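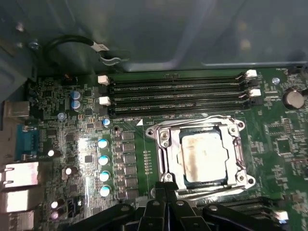 Figure 1. The gripper at the processor socket, with old thermal paste still on the lid.

Keeping the Chip Cell Running
Project report by Marisa Pellegrini and Italo Tedesco
Advisor: Rosario Cattaneo

Our project this term was the care and setup of one robot cell. The cell, which we named Caruso, handles processors in used Dell computers, and it is fussy in the best way. A socket is full of tiny gold pins, so a finger that is even slightly out of line can ruin a board. We wanted a setup routine that any student could pick up from a printed sheet, and we loved almost every minute of writing it (the cable chapter less so).

What we started with

The old notes were a single page left by Brunello Piras. They covered power-up and the stop button and then ended. Nothing was written down about finger alignment, so every team had been doing it by eye, each in its own way. We began a logbook in March and made 87 entries in it.

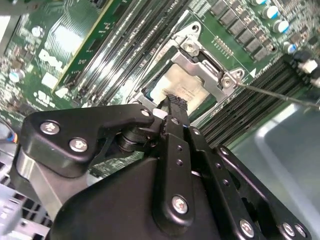 Photo: Caruso cell wrist camera / M. Pellegrini

The linkage screws were our first job. The gripper is a set of flat black plates with pivots and silver screws, and any play in a joint shows up at the fingertip. We check each screw by hand, wipe the fingertip pads with a dry cloth, and look for wear in the texture. Then we open and close the fingers 14 times and check the screws again. Italo found that working from the base toward the tip saves going back over the same joints, and that order went straight into the routine!

Next comes the approach height. We lower the wrist in small steps over the processor lid and save the position just before contact. Our first saved height was too low. We caught it on a scrap board, thank goodness, and added a slower speed for the last part of the move.

Holding the chip was the part we had looked forward to most. The processor has to sit between the two fingers without rocking, and its edges have to line up with the socket before it goes down. The small white triangle printed on the board near the socket corner is a handy landmark when we compare camera views.

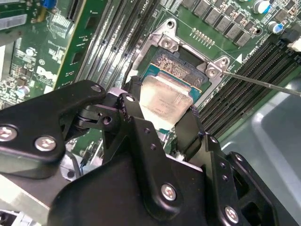 Cables and the work area

We route the thick black cable with enough slack for the wrist to turn, then run the arm through its whole range at low speed while one of us watches the loop. The computer case lies on its side on the slatted table, and the tray with the holders goes to its left. We marked the tray position in our sheet, because shifting it means teaching the holder positions all over again (we did that twice).
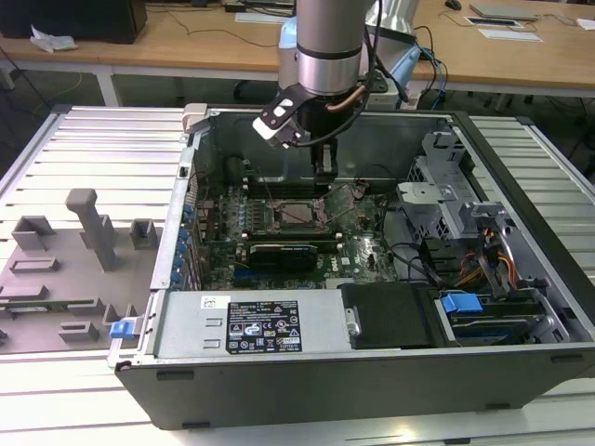 Service schedule

Before each session: screws, pads, cable loop, saved height.
Every 600 cycles: full alignment on a scrap board.
Every 3,000 cycles: take the linkage apart, clean the pivots, and put it back together with two people present.

We have not reached the last interval yet, so that step is still untested. Brunello Gatti has the logbook for next term and already wants to add a page on fingertip pads.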